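Robotics | Shop Talk
November
By the Quaye staff

Bevan Ruddock spends most of his working week moving things in and out of bins, and he would like people to understand that this is the job. He runs data gathering at Dimell, where a small team steers a robot by hand through ordinary chores and saves every attempt. The saved attempts go to a learning system called Kanis, which is supposed to pick up the chores from them.

"People come in expecting to see the robot do something clever," he says. "What they see is a person making the robot do something dull, over and over. The clever part comes later, if it comes."

I spoke with him on a Monday, a little before the afternoon session. The current task is bin work. The arm goes to a bin, lowers the gripper, takes hold or lets go, and comes back out. One run like that is called an episode. The set he was working on stood at 865 episodes when we talked, and he did not think it was finished.

I asked how he knows when a set is finished.

"You don't, really. You train on what you have and you look at where it fails. Then you go back and record more of that part." He gave the rim as a case. Early on, operators came in high and straight every time, since that felt safe. The trained policy then had no idea what to do when it arrived low or at a slant. It would stop, or push. "So we went back and recorded low approaches. We recorded bad approaches that get fixed halfway. Those are worth a lot to us."

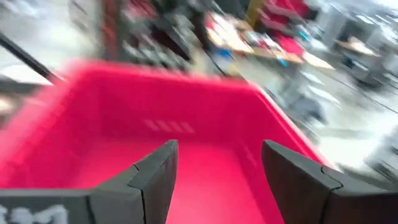

Speed was the other thing he brought up without being asked. New operators tend to creep. They are afraid of bumping something, so they move the arm in small steps and wait between them. Kanis learns the waiting along with everything else, and the result is a robot that hesitates in open air with nothing in its way. Ruddock now asks people to make the long moves at a normal pace and save the slow part for the last few inches.

"You pay for that a little," he said. "When the arm is moving fast the wrist view smears. You lose detail. But the robot is going to see smeared views when it runs on its own, so I'd want them in the set. If you only train on clean views, you've trained it for a day that never happens."

He keeps more than one view of the work for that reason. The wrist camera travels with the hand and sees what the fingers are near. A fixed camera stays put and shows where the hand is compared to everything else. Neither one is enough. From the wrist, he said, it is hard to judge how high you are. From the side you often can't see the floor of the bin at all.

Keeping the two in step has been a headache. For a stretch last spring the clocks drifted, and the team threw out a full day of recording before anyone caught it. Ruddock now plays back 9 episodes from each session, picked by the software, before he lets the rest into the set. He does it with the coffee pot next to him and says it takes longer than he would like.

He also rejects a fair amount by hand. An episode where the operator stops to talk goes out. An episode where the gripper slips and the operator recovers stays in, with a tag. Drops stay in too, under a different tag, though he admits the rules for what counts as a drop have changed twice and the older tags don't all match.

"I should go back and redo those," he said. "I keep not doing it."

Operators work in pairs and trade off after 2 hours. One drives while the other resets the work and writes down anything odd. Ruddock tried longer turns and found that people got sloppy in a very regular way, taking the same path to the same spot. A tired operator, in his view, is worse than a new one, for a set that needs variety.
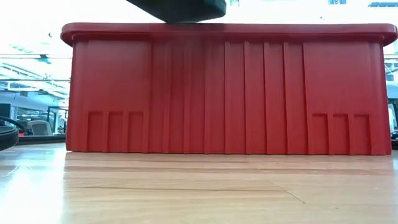

Hatach, reading a draft of this piece, objected to that last point and said tired operators are part of real use as well, and that a set made only by fresh people may end up too tidy. Ruddock's answer was that he has plenty of untidy episodes already and wants to know which ones they are.

They did agree about moving the bin. It gets shifted between episodes, a few inches or a quarter turn, so that Kanis can't get by on memorizing one position. The person resetting is told to leave it a bit crooked. Ruddock said this is the hardest habit to teach. "Everybody wants to square it up with the table. I do it myself."

The next round will add 6 new operators, all of whom will start with a morning of practice runs that don't get saved. After that they go straight onto bins.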